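Teaching by demonstration (robotics)

From the Olora open handbook of lab automation

Teaching by demonstration, also programming by demonstration or just "showing", is a way of getting a robot to do a task by having a person do it through the robot first. No code for the motion itself. The person moves the arm, the arm's positions get recorded, and the record is either played back or used to train a controller.

Two main branches. Hand guiding and remote control.

Hand guiding

Also called kinesthetic teaching or lead-through. The operator grabs the arm and pushes it where it should go. Motors go slack or only cancel gravity. Cheap, quick to learn, no extra hardware. Drawbacks: the operator's hands get in the camera view, heavy arms are tiring, and two-armed tasks are awkward for one person.

Remote control

Usually teleoperation. The operator stands off to one side and drives the arm with a second device. Common ones:

Leader arm - a small copy of the robot, joint for joint
Handheld controller, tracked in space
3D mouse or joystick
Keyboard (slow, mostly for testing)

Leader arms give the smoothest records but only fit the robot they were built for. Controllers travel better between robots. Force feedback is nice to have and often missing, so operators learn to judge contact by eye.

What gets recorded

Joint angles, gripper opening, camera images, a time stamp. Sometimes force at the wrist. One run of the task from start to finish is an episode. Failed episodes are normaly kept but labeled, as some training methods can use them.

Simulation

The operator can drive a simulated arm instead of a real one. Nothing breaks, and the layout resets in a moment. Racks can be turned or shifted between episodes so the controller doesn't just memorize one layout. Weak spot is contact - friction and small parts seldom behave quite as they do on a bench.

Vial handling

A standard practice task. Small round caps, tight rows, holes only a bit wider than the vial.
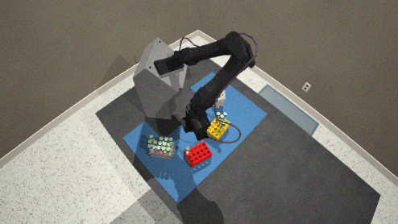
The Tullitis set, put together by Sabine Wunderlich at Gerlach, has 2,674 episodes of rack-to-rack transfer, 442 of them marked as failed. Most failures were at insertion: vial tilted, rim caught, operator kept pushing. Wunderlich's notes advise a short pause above the hole before going down. Later operators who did this had fewer jams, though episodes ran longer and the pauses showed up in the trained controller too.

A smaller set, Fesatus, used hand guiding only. 192 episodes, 19 operators. Styles varied alot from person to person and the playback was jerky. See Operator variation.

Known problems

Copied habits. Hesitation, overshoot and odd detours all get learned along with the task.

Drift. Small errors add up once the arm leaves the positions it was shown. Usual fix is to let the operator take over mid-run and record the correction.

See also: Gravity compensation, Leader arms, Episode labeling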